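Review: Saludo Practice Guide for Small Manipulation Cells, second edition
Reviewed for the Clurkbridge equipment library by Silvia Štěpánek

The Saludo guide sets out rules for benchtop robot work in which an arm moves small objects among household items. It is sold as a printed binder with wall cards. Our review covers the sections on bench layout, object handling and record keeping, as applied to a block-and-pan task on a toy kitchen counter.
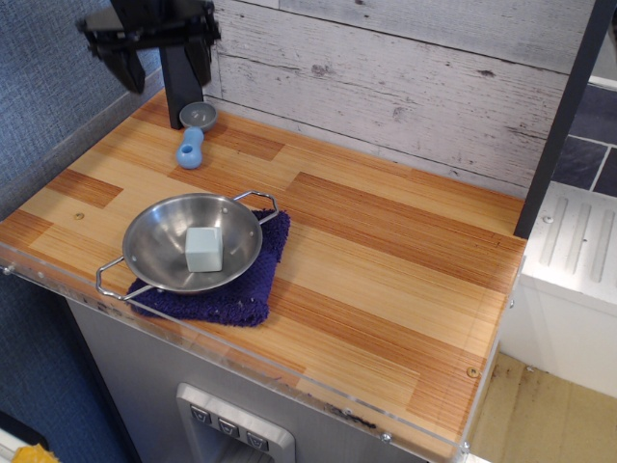
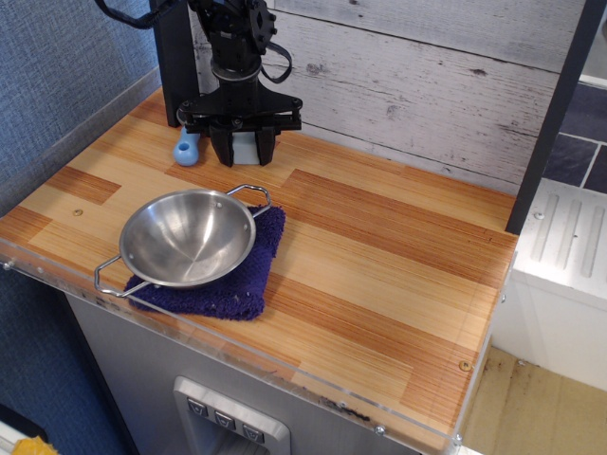
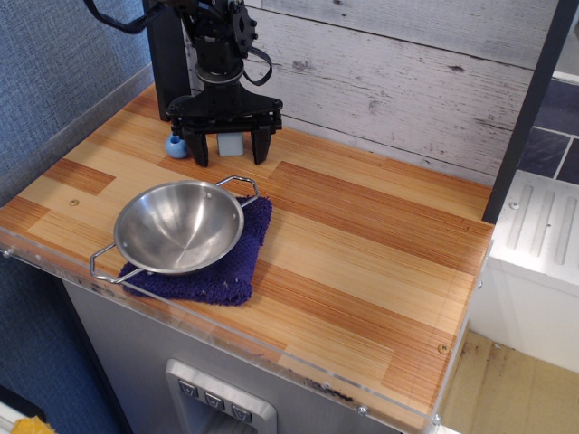
The pan and the folded towel under it are the same in all three views, and the block is in the pan in the first only.

Ayana Hadgu writes that the guide is sound on layout but too strict on paperwork. Her group kept the full log for 50 runs and found that the operators spent more time on the forms than on the resets. She would accept one sheet per session, provided that every stop is entered with its cause, and she asks that the next edition say plainly which entries are required and which are only advised.

The reviewer agrees in part. Section 4 uses "shall" and "should" as if they meant the same thing, and a new operator cannot tell a rule from a suggestion. The older Rusiden sheets, which many sites still use, are shorter and clearer on this point. They say very little, however, about soft items such as cloth, and the Saludo guide gives these a full chapter. It requires that any cloth under a vessel be folded the same way at the start of each run, and that its position be written down before the arm is powered.

The chapter on fixings is also useful. Screws, edge strips and posts within reach of the arm are to be listed on the bench card, and the list is to be checked whenever the bench is moved. Cables are to be looked over through the full range of travel before the first run of a session. The guide offers no advice on how often a cable should be replaced.

The stop rules are the best part of the binder. One person holds the stop control and has no other task. Hands stay outside the marked area until the arm is at rest and the operator has said so aloud. We found these rules easy to teach.

Price: 399 for the binder, 1,005 with the wall cards and a site license. The binder alone will serve most small groups.

Rating: recommended, with the reservations given for section 4. The library holds 2 copies. Requests for loan go to Mebrat Adugna.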